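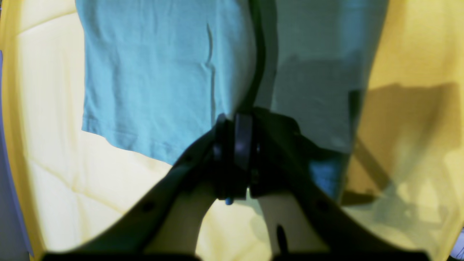

Ticket 705: Wall label text out of step with catalog records, Kitwood print room
Status: closed
Opened by: Relu Onu
System: Sernen collections database, Emard label export

3 Comments 0 Shares

Reported problem

Labels exported for the works on paper hang carry the wrong medium line. Etchings print as "oil on canvas," and two watercolors come out with no medium at all. Artist, title and accession number are correct on every label checked. The fault was first seen in August, on the second proof. The first proof was clean.

Export size: 198 records. Labels with a wrong or missing medium: 43.

Log

9:10 – Opened the affected records in Sernen. The medium field is correct on screen in all 43. The fault is therefore in the export or the template.

9:35 – Re-ran the export with the default Emard template. Same 43 labels wrong. Template ruled out.

10:20 – Exported to plain text and compared by hand. The medium column holds a term number instead of the term itself. Emard looks up the number in its own copy of the term list. That copy is dated before the spring cleanup, when "etching," "drypoint" and "aquatint" were split out from "intaglio print."

10:45 – Checked the term numbers. During the cleanup, several retired numbers were reused. The number now assigned to "etching" belonged to "oil on canvas" in the old list. The watercolors point to a new number the old list does not have, so the line prints blank.

11:15 – Copied the current term list to the Emard folder and restarted the export service. No change. The service was reading a cached list.

11:40 – Cleared the cache, restarted again. 41 labels now correct. Two still wrong, both from the Dagdag bequest.

1:30 – The two Dagdag records have a second medium entry left over from the paper card transfer, marked "display" and hidden in the standard view. Emard takes the display entry first. Removed the mark from both and kept the old text in the notes field.

1:50 – Full export. All 198 labels match the catalog. Sent to Relu for proofing.

Comments

Relu Onu: Proof read against the checklist, medium lines all good. One title is missing its italics, but that is ours – I will fix it in the record.

Support: Noted. Retired term numbers are now locked and cannot be reassigned. Numbers from 800 up are set aside for new terms.

Relu Onu: Does the term list still have to be copied over by hand?

Support: Yes, until the next Emard update. Copy the list, clear the cache, then restart, in that order. Closing.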